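Start and end rules for handheld gripper recordings of cloth handling?

Posted by Angelica Marquez in Data collection and teleoperation

I am drafting the working rules for demonstrations with paired hand-held grippers on soft goods. The station is a bed against a plain wall, with one garment per recording. Our draft, inherited from a project called Kandent, runs to 18 clauses and says nothing precise about when a recording begins and ends. Two reviewers have marked the same material differently. Stills from the station:

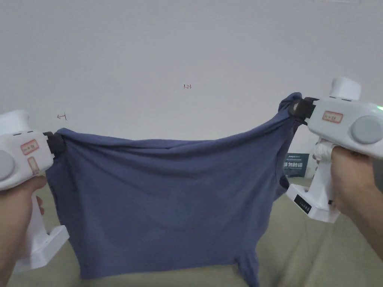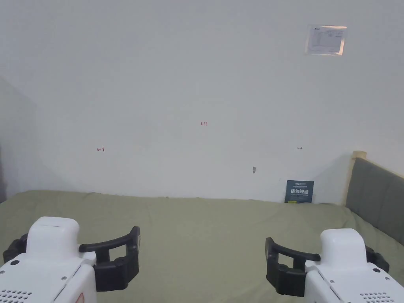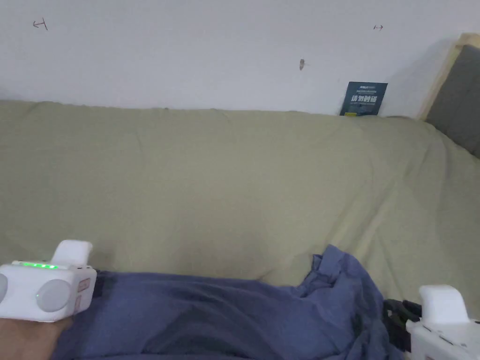 Garment held between both grippers; clear sheet; garment on the bed with the grippers.

What I need to settle: must both jaws be in view before the garment is touched, are marks on the wall acceptable, and who decides that a recording is rejected? We have 229 recordings to go through and I would like to apply one rule to all of them.

Jeanine Timmermans

Taking the points in order.

Jaws in view. Yes, both, and with nothing held. Your second still is the state I would write into the rule as the start position: jaws over the sheet, pointing inwards, no garment between them. Hold it for 2 seconds, then begin. Use the same position for the end. A reviewer can then check the two ends of a recording without watching the middle.

Wall marks. Acceptable if they stay fixed for the whole batch. The red notation near the middle of the wall in the second still is small and does no harm. Renewing or moving it halfway through a batch does, as does shifting the booklet that leans on the wall. Write down the background at the start of the batch and treat any change as a new batch number.

Grasp. Your clause should say what counts as a two-handed hold. Ours reads: "Each jaw closed on cloth, garment clear of the surface, no finger touching the fabric." The first still would serve as a reference for the spread hold. A bunched corner, like the one at the right jaw, is allowed under our rule. If your task is folding, you may want to be stricter and ask for a single layer at each jaw.

Rejection. The operator may flag a recording but should not delete it. The reviewer decides, and the reason goes in the log as a code from a fixed list. Free text is useless once you try to sort it.

For the existing material, do not apply the new start rule backwards. Mark it as "old rule" and keep it apart.

Melletti

We just trim the ends in software. Never had a complaint.

Echeverri

Trimming works until the garment is already in the jaws at the first usable moment, and then you have no approach phase left. I agree with Jeanine on the start position.

Two additions. Set a limit on recording length and put it in the rules; we use up to 60 seconds per garment. And state where a gripper goes when it is put down between recordings. Ours go to the same side of the bed each time, jaws clear of the cloth, straps tucked back. Straps left lying across the garment get dragged along on the next pick-up, and the recording has to be repeated.

The Pridden template has a one-page log with the columns for this. Add one for the batch number.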